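Section 7. Jaw faults on the hand-held gripper pair

Rev. 2, U. Leitner. Replaces the sheet taped inside the Bradwood case, please throw that one out.

Read 7.1 before you touch anything. The rest can be read while you work.

7.1 What went wrong

July, cloth folding session on the Riedl stations. Right gripper stopped reporting a closed jaw. Software took that as "open", kept adding current to shut it. Jaw was already shut, on cloth and then on the edge of Mulugeta's thumb. Pinched, bruised, no stitches. He could not let go of the gripper because his thumb was in it, and the stop button was on the far side of the station.

Cause: cable connector half out at the gripper end. Not the motor, not the firmware. The cable had been pulled a little on every fold because it was too short for the reach.

The recordings from that day were bad too. 945 episodes in the batch, 44 had a jaw signal that froze partway. We only found them later when the Clollia replay folded thin air.

7.2 Signs of the fault

Any one of these, stop:

- Jaw value on the screen doesn't change when you open and close.
- Motor hums with the jaw shut and keeps humming.
- Error 2 in the log, even once, even if it clears by itself.
- Left and right values swap. (Cables crossed at the hub. Different fix, see 7.6.)

Error 2 clearing by itself is NOT a fix. The connector has touched again, that's all.

7.3 Stopping safely

CAUTION: Do not pull your fingers out of a powered jaw. Power off first, then open by hand.

1. Say "stop" out loud so whoever is at the screen hears it.
2. Lower both grippers until they rest on the table. Don't drop them, the rod is easy to bend.
3. Screen person presses the stop button. If you are alone you shouldn't be running this, but press it with whichever hand is free.
4. Wait for the hum to end.
5. Open the jaws by hand. They should move with light force. If one doesn't, leave it and call Aurelia Ruchti.
6. Write the episode number down now. Not after lunch.

NOTE: The stop button has to be on the operator's side of the station. If you find it at the back, move it before you do anything else.

7.4 Checking the cables

Power off for all of this.

1. Follow each cable from the gripper to the hub with your fingers. Feel for flat spots and kinks.
2. Push the connector in at the gripper until it clicks. Tug once, gently. If it slides, replace the cable. No tape. Tape is how we got here.
3. Reach to the farthest corner of the table with each gripper. Cable must still hang in a loop. Pulled straight means too short.
4. Check that the cable can't catch on a table corner or a rail.
5. Power on, jaws empty, hands on the body only. Open and close five times. Value should follow every time.

7.5 Test fold

Don't go back to recording straight from 7.4. The fault shows up under load, so do a test fold with a thin cloth first. Thick towels hide it, the jaw never closes all the way and the value looks fine.

Lay the cloth lengthwise, long side running away from you. Pick up the far end with both grippers, jaws close together, and hold. Fingertips on the gripper bodies, well back from the jaws. Both cables should have slack in them, one loop out to each side.

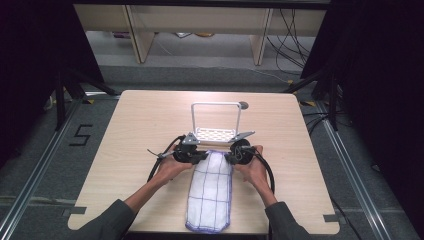
7.6 During the hold

1. Hold for ten seconds with the jaws shut. Screen person watches both values, not just the right one.
2. Move the grippers slowly left, then right, still holding. A value that jumps while the cable moves = bad connector. Back to 7.4 step 2.
3. Listen. Short hum on closing is normal. Long hum is not.
4. Open the left only. Left value changes, right stays put. If it's the other way round the cables are crossed, power off and swap them at the hub.
5. Same for the right.
6. Put the cloth down and do the whole thing again. Two clean passes, then you can record.

CAUTION: If the cloth slips out, let it fall. Do not grab for it with a finger near the jaw.

7.7 Current limit

The limit was set too high in July, that's why a loose plug turned into an injury. The lower limit is now the default in the station settings and it is locked. If cloth slips a lot, clean the jaw pads. Do not ask for the limit to be raised, Waltraud Schnyder will say no and she is right.

The limit resets to the old value if you load a profile from before the change. Check it after every profile load. Known bug, reported to Conville, no date for a fix yet.

7.8 Throwing out bad episodes

1. Open the session log and find the last episode where both jaw values move normaly.
2. Mark everything after that as suspect, up to the stop.
3. Look at the jaw trace for each one. Flat line during a grasp = delete from the training set, keep the raw file.
4. If you are not sure, mark it "check" and leave it for Forough Arabzadeh. Don't guess.
5. Note the station number and which gripper, left or right. Left and right as the operator sees it, not as the screen person sees it. We've had this mixed up more then once.

7.9 Reporting

Pinch of any kind, even no mark: report the same day, paper form, Waltraud's tray. Cable swapped: write it on the station sheet with the old cable's label. Old cable goes in the red bin with the connector cut off so it can't come back.

Spare cables are in the second drawer, long ones only. If you find a short one in there, it goes in the red bin too.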